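Switching my rigging setup over, week one

23/05/2023

So I finally did it! After years of building every control curve by hand like some kind of monk, I installed Poten, the little auto-rigging add-on that Lucrezia Marras kept bugging me to try, and I have been grinning at my monitor ever since.

A bit of background if you're new here. I animate short creature pieces, mostly four-legged things with too many tail joints, and the part I dread is always the setup. My last character was a marsh lizard for Kanside and the tail alone ate three evenings. With Poten I drew a guide chain down the spine, set it to 8 joints, hit build, and there were my IK and FK controls with a blend slider already wired up. I rebuilt it a second time just to watch it go!

The naming is lovely too. Everything comes out with side and part in a sensible order, so my old mirror script worked on it without a single edit (I did not expect that at all).

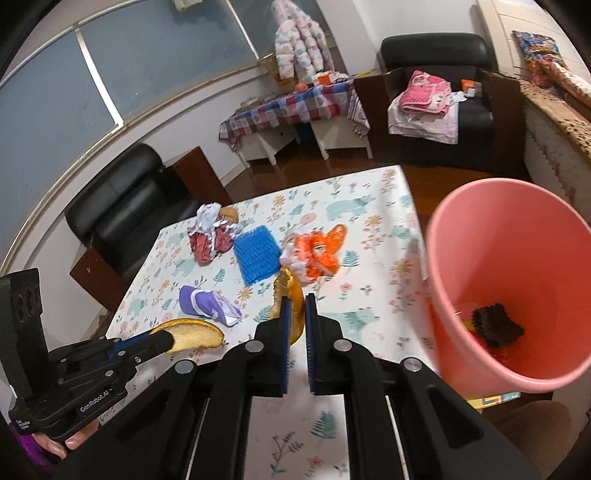
The weight painting panel is where I've spent most of my time since then. You can lock a whole limb with one click, smooth only the border between two joints, and copy weights from a low-res mesh onto the final one. I tried that last bit on a head with 2000 vertices and the eyelids came across clean. The jaw corner needed some hand work, but it always does.

Gripes, because there are a few. The undo queue gets confused if you delete a guide after building, so save first. Thomas Bassi says the twist joints flip past a certain angle on his build, and I got it to happen once on a wrist, though changing the up vector fixed it. And the manual still shows the old shelf icons, which had me hunting for the mirror button for way too long.

I'm going to try the facial module next, on the old fisherman from my Ait Brahim short. He has the droopiest cheeks I've ever modeled and I can't wait to see them wobble. If anyone has a good way of layering sticky lips on top of it, please leave a comment!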